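Cahier d'atelier – Cellule publication web, blog Sallholm
Entrée de janvier, reprise à 14 h 30

Objet : modération des commentaires et réglage du flux RSS

Le formulaire de commentaire a été repris ce matin sur l'instance de test. L'obligation de créer un compte est levée ; restent demandés un nom et une adresse électronique, cette dernière n'étant pas publiée. Les commentaires déposés par un lecteur déjà approuvé une première fois paraissent désormais sans délai. Les autres passent en file d'attente, relevée deux fois par jour par la personne de permanence.

Au moment de la bascule, la file contenait 11 messages. Quatre ont été validés, les autres classés indésirables après lecture. M. Nyamweya demande que tout message comportant plus de quatre liens soit retenu d'office, y compris lorsqu'il émane d'un lecteur connu. Règle saisie dans le module Oltimier, à confirmer par écrit auprès des rédacteurs.

Point non résolu : les réponses imbriquées s'affichent dans le désordre avec le thème Murkau. Le défaut disparaît lorsque le cache est désactivé. Ticket ouvert chez Cozma, sans réponse à cette heure. Ne pas modifier la feuille de style dans l'intervalle.

Flux RSS : l'extrait est limité à 500 caractères. Plusieurs abonnés souhaitent recevoir le texte intégral. La question relève de la rédaction et sera portée à la prochaine réunion. La coupure intervient parfois au milieu d'une balise de lien, ce qui rend l'entrée illisible dans certains lecteurs ; correctif à écrire avant toute autre intervention sur le flux.

Reste à faire :

1. Rédiger la charte des commentaires, en version courte, à placer sous le formulaire.

2. Vérifier l'affichage des billets illustrés dans le nouveau gabarit, image placée en fin de texte. Deux bras robotisés et un gobelet blanc sur une table blanche.

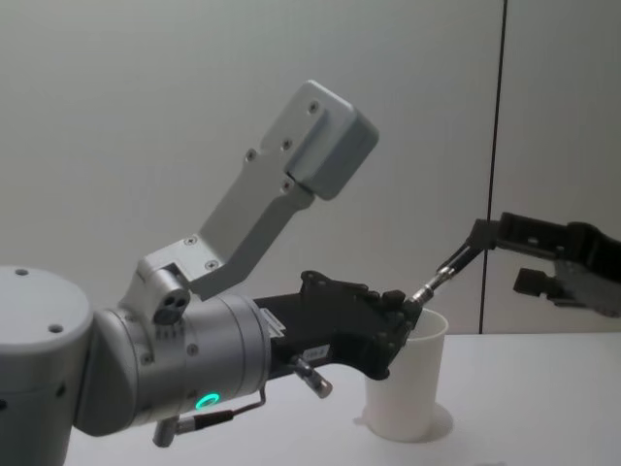 3. Transmettre à M. Nyamweya la liste des adresses bloquées, pour relecture avant la mise en production.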